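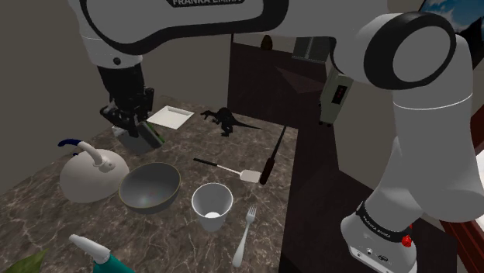 Simulated arm shoves the object sideways before the fingers close

Posted by Vignesh D'Souza in Simulation Setup

I have a Franka arm in a simulated kitchen, bolted down (virtually) at the side of a marbled counter. On the counter are a plate, a cup, a fork, a kettle, a toy dinosaur and assorted other clutter, because whoever built the Dauda scene pack believes in realism up to a point. The job is to pick up the small grey block and put it on the plate.

It worked until Wednesday, when I moved the arm base to make room for a second table. I updated the base position in the scene file and reran everything. Now the wrist goes to nearly the right spot, comes down a bit off to one side, and one finger leans on the block until it tips. Then the gripper closes on a corner, or on air. The log says the grasp succeeded. The log and I are no longer on speaking terms.

I have run it 600 times overnight. 554 of those were "successes" by the log. I watched a few and would not call them that. Things I have tried: more friction, less friction, slower approach, a heavier block, lunch.

3 replies

Mwende Khaemba

You moved the base in the scene file. Did you move it in the planner config too? The Dumex loader keeps its own copy of the base pose, and it will not complain if the two disagree. It just plans for an arm standing where yours used to be.

Easy check: command the gripper to a point over the middle of the plate and pause. If it's off by the same amount and in the same direction as it is over the block, it's the base pose and your friction settings were innocent. Put those back, by the way. Change one copy, have the other read from it, and restart the loader, as it caches the old value until you do.

Your success check is a separate problem. I'd guess it only asks whether the fingers stopped before fully closing, and a corner will do that nicely. Have it lift the block 5 cm and then compare the block's height with where it began.

Faraji Ndung'u

Had this on 746 episodes last September. Reinstalled everything and it went away. No idea which part did it.

Dennis Mwakyusa

Mwende's check first. If the plate test comes out clean, turn on the collision shape view and look at the fingers. Ours were wrapped in boxes a good deal fatter than the fingers you see, so they hit things with a part of themselves that was invisible. Same kind of tipping. Swapping in the finer shapes cured it and made the sim slower, so now I get more coffee.

Vignesh D'Souza

Two copies of the base pose. Of course there are. The plate test was off by precisely the distance I moved the arm. Fixed, restarted, and it picks the block up by the sides like a civilized machine. Still rewriting the success check, and the overnight numbers are going in the bin.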